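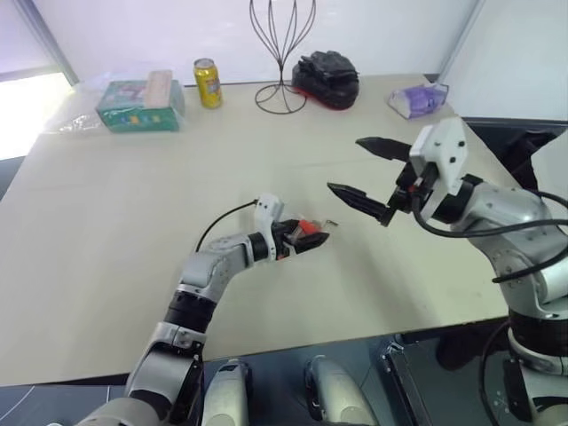
Inicio | Cuadernos | Taller de encuadernación | Fondos | Contacto

Cuaderno de taller, 28 de diciembre de 2020
Asunto: engrudo de almidón y montaje de guardas, volumen facticio del fondo Sevora

Se retoma el expediente en el punto en que quedó tras el desmontaje de la encuadernación. El volumen consta de 106 hojas de papel verjurado, con una anotación manuscrita de propiedad en la primera hoja que lleva el año 1454. La fecha no concuerda con el papel ni con la letra, claramente posterior, y se mantiene la opinión ya expresada por Murdo Leckie de que fue añadida por un propietario del siglo XIX. No se interviene sobre ella. La tinta se ha mostrado estable en la prueba de humedad efectuada en el margen inferior.

Preparación del engrudo. Se ha empleado almidón de trigo Zoëga en proporción de una parte por cinco de agua desionizada, con reposo previo en frío. La cocción se ha realizado a fuego lento, con agitación continua, durante 20 minutos a partir del momento en que la mezcla espesó. Una vez fría, la masa se ha pasado dos veces por el tamiz de crin y una tercera por el tamiz fino. Consistencia satisfactoria, sin grumos. La partida anterior, cocida con prisa, había quedado filamentosa y se desechó.

Para las guardas se ha diluido hasta la textura de nata líquida. Para los refuerzos de fondo de cuadernillo se ha dejado más denso.

Reparación de cuadernillos. Los bifolios exteriores de los cuadernillos primero, segundo y séptimo presentaban el pliegue abierto en toda su altura. Se han reforzado con tiras de papel japonés Lodus de 10 milímetros, desgarradas con pincel húmedo para conservar la fibra larga en ambos bordes. Secado entre reemay y secante, bajo peso ligero. El séptimo cuadernillo ha exigido una segunda tira, al haberse colocado la primera ligeramente desviada respecto del pliegue. Queda constancia de que la tira retirada salió sin dificultad con humedad local, lo cual confirma la reversibilidad del adhesivo a esa dilución.

Se consultó con Vaughan Cosgrove la conveniencia de aplicar un encolado general a las últimas hojas, de tacto algo blando. Se desaconseja por el momento. El papel admite la manipulación ordinaria y un encolado modificaría el tono respecto del resto del cuerpo.

Guardas. Se ha optado por papel verjurado Flutberg, de tono crema, cortado con la fibra paralela al lomo. El primer corte se hizo en sentido contrario por error de quien suscribe, y la hoja se curvó de forma visible al humedecerla. Se ha reservado para camisas y pruebas de adhesivo. En adelante se marcará a lápiz el sentido de fibra en el reverso de cada pliego al recibirlo en almacén. 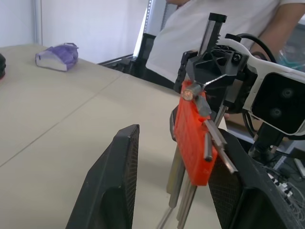
¿Conviene coser las guardas junto con el cuerpo o adherirlas después?

Conviene coserlas como un cuadernillo más, puesto que los agujeros originales conservan restos de hilo que indican esa misma solución, y la unión resulta más flexible que una guarda simplemente adherida por el borde.

Costura. Se hará sobre tres nervios de cordel de cáñamo, en las estaciones antiguas, sin abrir perforaciones nuevas. Hilo de lino sin blanquear, encerado ligeramente. Se ha cosido una maqueta con papel de desecho para comprobar el aumento de grosor en el lomo; el resultado es aceptable, aunque con el hilo más grueso de los dos disponibles el lomo se ensancha en exceso. Se empleará el fino.

Pendiente:
- Cortar de nuevo las guardas en el sentido correcto y dejarlas aclimatar.
- Revisar el refuerzo del séptimo cuadernillo una vez retirado el peso.
- Solicitar a depósito los fragmentos de la cubierta de pergamino, guardados aparte desde el desmontaje.
- Etiquetar el bote de engrudo denso con la fecha de cocción. No debe usarse pasada una semana, ni siquiera refrigerado.

La decisión sobre la reutilización del pergamino se aplaza hasta abril, cuando se disponga del informe de Leckie sobre su estado.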